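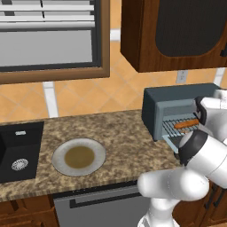 Toaster oven suppers win over Ternum library's cookery evenings

When Malou Toft put a notice up in Ternum library last April asking whether anyone fancied learning to cook without turning on the big oven, she thought she might get a handful of neighbours and perhaps her sister. She had to borrow chairs from the children's section. The evenings have carried on ever since, and this month the group brings out its first little cookbook, Small Oven Suppers, with 591 copies printed and a good many of them already spoken for.

The idea came, as these things often do, from a broken appliance. Malou's cooker gave up in the middle of a cold spell, and for one long winter she fed a household of four from a toaster oven that had spent most of its life under the stairs. She learned a great deal in those months (chiefly about burnt edges, she says) and found that she rather liked it. The kitchen stayed tidy, supper was on the table sooner, and by the time a new cooker could be delivered she had a notebook full of timings and didn't want to stop.

"You have to stay near it, that's all," she told us over a very good slice of her plum tart. "A big oven lets you wander off and hang out the washing. With a small one you're peering in through the door every few minutes, and I think that makes you a better cook, because you see what the food is doing."

The book is a friendly, rambling sort of read, and none the worse for that. There are 16 recipes, most of them for one or two people, and nearly all can be made with what you would find in the corner shop. Sausages get a chapter to themselves. Malou likes hers laid straight on the rack with a lined tray underneath, at 200 degrees, and turned once. She is firm about leaving room between them, and firmer still about cutting into the thickest one to check that it is cooked right through before anyone is allowed to sit down.

Elsewhere there are baked apples, a cheese and leek toast that was the runaway favourite at the spring meetings, and a lentil bake passed on by the Rawashdeh family, who run the greengrocer's opposite the library and have kept the group in onions all year. The lentil bake needs 300 grams of red lentils and a fair bit of patience, but those who have tried it tell us it is even nicer the next day, eaten cold with pickles.

Printing was done in town by Ganitz, who also helped with the spiral binding so that the book will lie flat on a worktop. The cover, a cheerful yellow, was drawn by one of the regulars, and there are blank pages at the back for your own timings, as every little oven seems to have a temper of its own.

Small Oven Suppers can be picked up from the library desk or from Priltaletti, the café by the bridge, where Malou will be signing copies and handing round cheese and leek toast from half past four on launch day. The cookery evenings start again at seven o'clock after the holidays. Newcomers are very welcome, and if you have a spare baking tray that fits a small oven, do please bring it along.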